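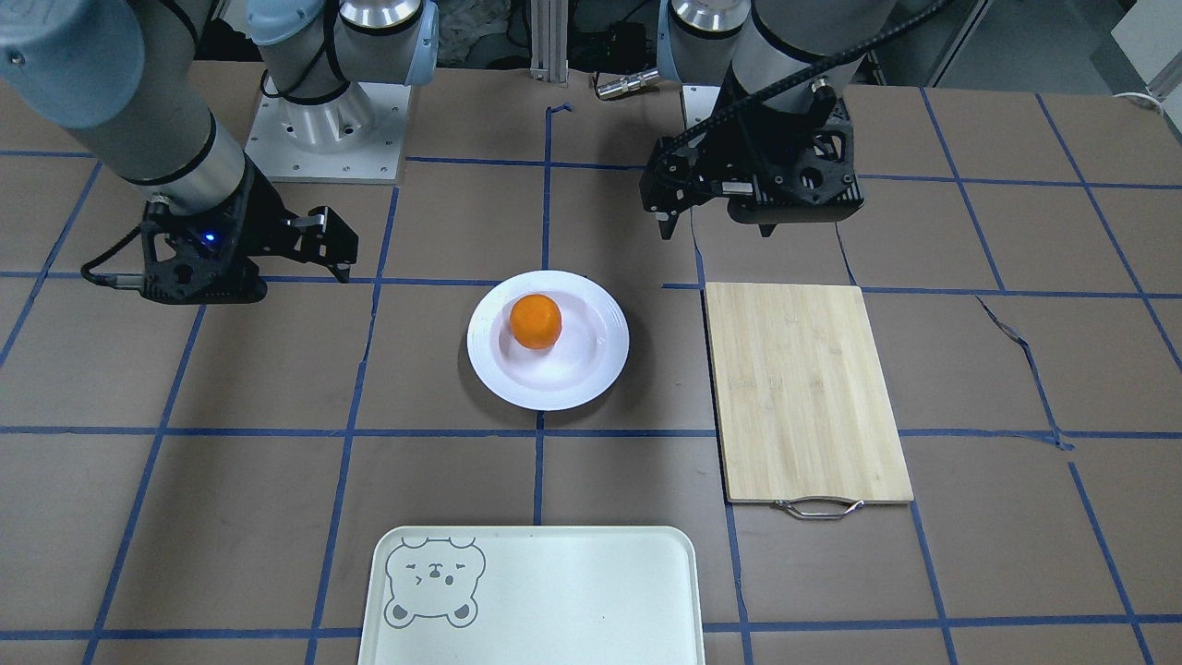

November 2, 2025

Water meter

Read the meter before breakfast: 1,498. With the house valve shut, the small red dial still moves. Left it shut for an hour and the dial made slightly more than one turn. The leak is therefore on the supply side, between the meter box and the house valve, under the side yard.

Checked the toilets anyway with food coloring in the tanks. No color in either bowl after the wait. The outdoor faucet on the north wall drips, but it branches off after the valve and can't account for the loss.

The bill from Gerkton Water was 297 dollars. In May it was less than half that, and May included filling the rain barrels from the hose when the downspout was blocked. The bill gives a usage figure without saying whether it was read or estimated. Wrote to ask. The form on their site rejected the account number twice until I removed the dash.
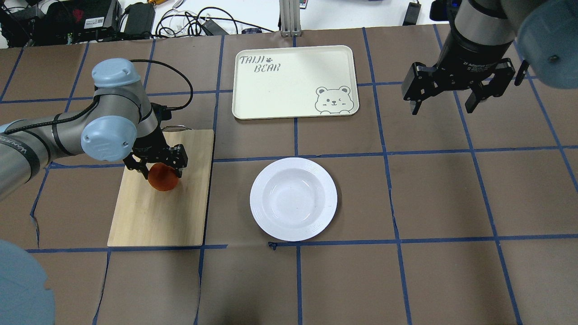

Side yard

Walked the line with a steel rod, pushing it in every couple of feet. The ground is firm from the meter box to the second fence post, soft from there to the downspout, then firm again. The soft stretch could be the leak or the downspout. It hasn't rained in nine days, so I lean toward the leak.

Dug a test hole at the softest point, to the depth of the spade blade. Clay, gray and sticky, with a little standing water at the bottom. Bailed it out with a soup can and it refilled to the same level in 25 minutes. Did not reach the pipe. Stopped there: the gas line runs on that side and I don't have it marked. Put in the request for marking. Covered the hole with a board and two bricks.

The survey drawing shows the supply line straight. The inspection note from when we bought the place shows it with an offset near the fence, no dimension. One of them is wrong.
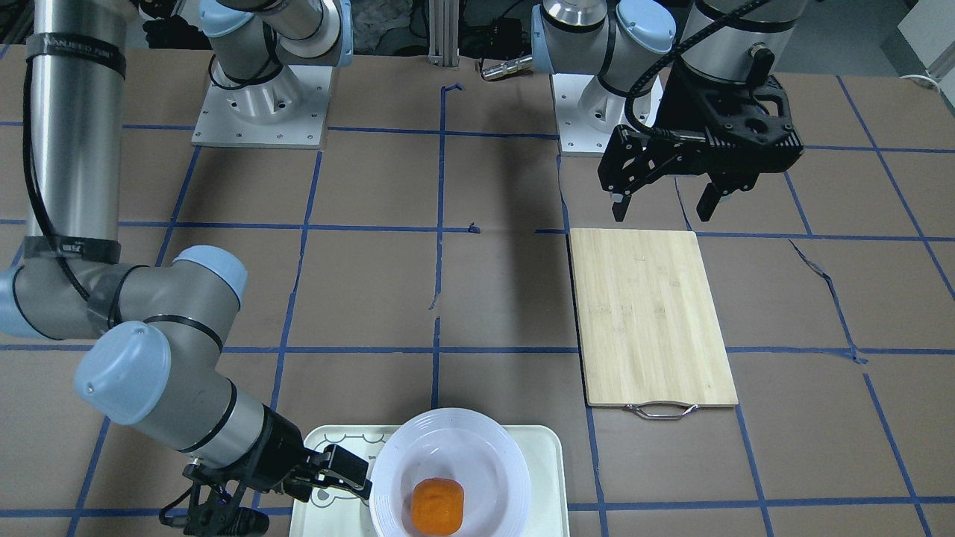
Quotes

Fletier Plumbing: 2,000 dollars to replace the full run in plastic pipe, trench included, reseeding not included. They can start within a week of the utility marking.

Shin & Custurton: will not price it without a visit. They charge for the visit and credit it against the job. They also asked for the pipe diameter, which I measured at the house valve as three-quarter inch. Told them the older section might differ.

A spot repair would cost less, but the pipe is galvanized and the threads at the valve are rusted badly. I would expect the next leak within a few years.

For now the street valve stays closed overnight. Filled the kettle and both stockpots before shutting it. Read the meter again at 9:40 p.m. and wrote the number on the box lid in pencil. Next reading before opening the valve.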